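Open day at Zillska, Pemholm
12 September 2025

The invitation said doors at 10, and the doors were indeed at the front of the building, locked. A man with a lanyard came along eventually and walked us in through the loading bay, past a pallet of printer paper and a sign asking visitors to please use the main entrance.

Zillska has had the old Abugri warehouse in Pemholm since May. I went last year, when they were still in two rooms over a dentist, and the main attraction was an arm that could fold a towel if you gave it a towel it had met before. The new place has proper ceilings. It also has a visitor badge printer, which took my name, thought about it, and issued me a badge reading GUEST GUEST. I wore it all day and was treated very well.

There were 30 of us, split into groups for the tour. My group got the kitchen first, which I had been hoping for, having skipped breakfast on the strength of the word "kitchen."

The kitchen

It's a table. Adjoa Zakaria runs the cooking work and she was cheerful about this. Her team puts real food and store-bought cookware in front of a pair of arms and teaches them to do the dull parts: lids off, lids on, things into pots, things out of pots. The arms are white, bolted down at the back, and move with the care of somebody carrying a full cup across a pale carpet. People stopped talking when they started up. One man took his hat off.

The menu was steamed bun and corn. One bun, one ear. I asked whether there would be seconds and was told the corn had a full schedule.

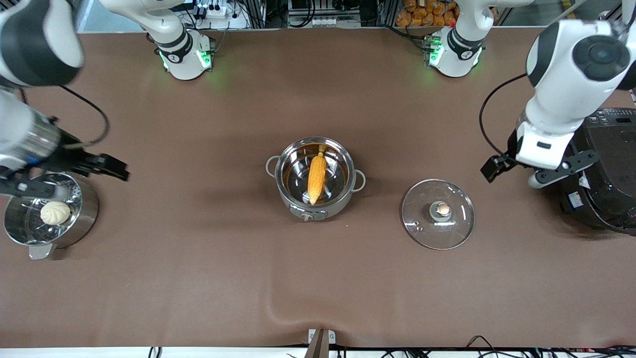

What they're good at, and what they aren't

Zakaria took questions for longer than the schedule allowed and didn't dress up the answers. Buns are hard. A gripper with two fingers has to hold one firmly enough to keep it and gently enough that you'd still want it, and the team went through a great many buns finding out where that line sits. Corn is easier, being more or less a handle. Glass lids are a nuisance to the vision software, which tends to look straight through them and report that all is well.

Somebody asked when it would be able to make dinner. She said she'd settle for it making lunch 9 times out of 10 without supervision, and that they weren't there yet. The same person asked if it could do dishes. She said to ask upstairs.

Upstairs

Upstairs doesn't do dishes. Upstairs is Prostetti, a small company that rents the mezzanine and makes fingertips for grippers. They had eight kinds laid out on a bench and let us squeeze them, and I'm sorry to say this was the most popular thing in the building. I went around twice. The soft ribbed one feels like a pencil eraser and I would have bought it if there had been a shop.

Practical notes

Parking is on the street and the street is short. The coffee is free and you'll see why. Wear a sweater. If you get a choice of groups, take the kitchen late, after you've eaten.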